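Perent Handheld Gripper Kit, rev 3

In stock. Ships from Damden. Sold by Cuvorberg Supply, parts and repair also through us.

Item no. PHG-3
Price: 980 for the full kit, 364 for the hand unit alone (no case, no camera mount, no spare fingers)
Lead time: 6 working days if in stock, longer in July when the Pearce shop shuts down

What it is

Hand-held two finger gripper with a trigger. Same finger geometry as the Perent arm gripper so what you record by hand carries over to the arm without remapping the jaw. You squeeze, fingers close, width gets logged. Camera mount sits behind the fingers, looks down past the tips. That's the product really. If you've used rev 2 it's the same idea with a better trigger and pads that come off without glue.

In the full kit

Hand unit, right or left (say which on the order, we do not guess)
Camera mount with shroud
Two pairs of fingers, black, open strut
Pads, dark blue, fitted, plus one spare set
Hex keys
USB cable, long one
Calibration card
Hard case

Camera not included. Mount takes the usual small action cams, drawing on request. Ask Jayanthi Pillai before you drill anything.

Hand unit alone

Comes with one pair of fingers fitted and pads on. For people replacing a dropped one mostly. If you're buying your first, get the kit, the mount bought separately costs more than you'd save.

Specs

Fingers: two, mirrored, flexing strut type, wrap a little under load
Drive: trigger and cable, no motor
Width logging: yes, over USB
Battery: none, powered off the cable
Pads: screw-on, swap takes a couple minutes
Weight: see data sheet, depends on camera
Trigger pull: adjustable, three positions, ships in the middle one

No force sensing. People ask every week. It logs width only. There's a sensor pad in testing, no date, no price, please don't plan around it.

What changed from rev 2

Trigger return spring is stiffer. The old one got lazy after a few months of daily use and the log would show the jaw half closed when it wasn't.
Pads held by screws now. Glue is gone. Old glued pads do not fit, don't try.
Cable exit moved to the back of the handle so it stops catching on your sleeve.
Shroud is shorter. Still shows in the corner of a wide lens. We could have cut it back further but then the lens takes the knocks.
Case has a slot for the card. Small thing but we lost a lot of cards.

Fit with arms

Fingers bolt to the Perent arm gripper directly. For other arms you need the adapter plate, sold separately, tell us the flange. Mohandas Salian keeps the list of which ones we've tried and which ones a customer told us work. Those are two different lists and he will tell you which one yours is on.

Setup

1. Mount camera, tighten by hand then a quarter turn.
2. Plug in. Light goes green.
3. Close the jaw all the way, hold, press the zero button.
4. Open all the way, hold, press again.
5. Shoot the calibration card with the jaw open. Keep that clip with the session.

Redo 3 and 4 whenever you change pads. Skipping this is most of our support mail.

Soft goods

Our own testing on this rev was mostly cloth, bedding and outerwear. Rigid stuff was fine on rev 2 and still is. Boxes, mugs, bottles, tools, nothing to report. Cloth is where the old pads let go so that's where the hours went. Telma Troncoso and Noemí Cortés did the bulk of it, nearly 25 hours between them before we signed off the pads.

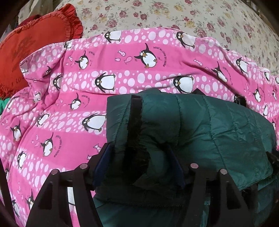
Puffy fabrics need a bigger bite than you think. Open wide, come down over the material, then close and let it bunch between the pads. Pinching one thin edge of shiny nylon works until it doesn't. On quilted pieces look for a strap or a loop and get it in the grip along with the fabric, like the black one on the green quilted item here, more to hold on to. Patterned bedding underneath helps your camera tracking too, a penguin print duvet gives the software plenty of edges to follow, plain white sheets give it very little. If you're stuck with plain, put something busy nearby and leave it there for the session.

Thin cotton and t shirts: standard pads, low approach, fine.
Knits: fine but check the struts for pulled threads afterward.
Terry towels: fine.
Silk, satin linings: so-so. Use the softer pads if you have alot of this.
Anything with a long zipper: keep the zipper pull out of the struts. It will go in there if you let it.

Care

Wipe pads with a damp cloth. No solvents, they go shiny and then they slip.
Check the finger pins now and then, snug them if they've backed out. Don't crank on them, the joint has to move.
Lint gets in the struts. Compressed air.
Don't store it with the trigger strapped down, kills the spring.

Spares

Finger pair, black
Pad set, standard, dark blue
Pad set, soft
Trigger spring
Cable, long or short
Shroud
Case foam

Prices on the spares sheet, email for it, the one on the site is out of date and we're fixing that.

Common questions

Does rev 3 data mix with rev 2 data?
Yes, same finger shape, same width scale. Note the rev in your session notes anyway.

Can two people run two units on one laptop?
Yes. Plug them in one at a time, first one in is unit A. Two different hubs if your laptop is fussy about power.

Left handed?
Left unit is a real left unit, mirrored handle. Adds a week or so.

Does it work without a camera?
It'll log width. Not much use to most people.

Can I print my own fingers?
You can. We won't help you calibrate them.

Loaners?
One unit, goes out for two weeks at a time, there's a list. Shobha Nambiar runs it. You pay shipping back to Damden, and please put the pads back in the bag they came in.

Warranty

One year on hand unit and mount. Fingers and pads are wear parts, not covered unless they show up broken. Drops not covered but send it in, repair is usually cheaper then a new one.

Returns

Unused, in the case, 25 days. Used, call first.

Ordering

Email with item number, hand (L or R), camera model, arm if any. Quote comes back same day if you write before noon. PO or card. Outside the country add customs paperwork, we fill it out, you pay it.

Related: adapter plates / soft pad set / bench stand / rev 2 spares (while they last)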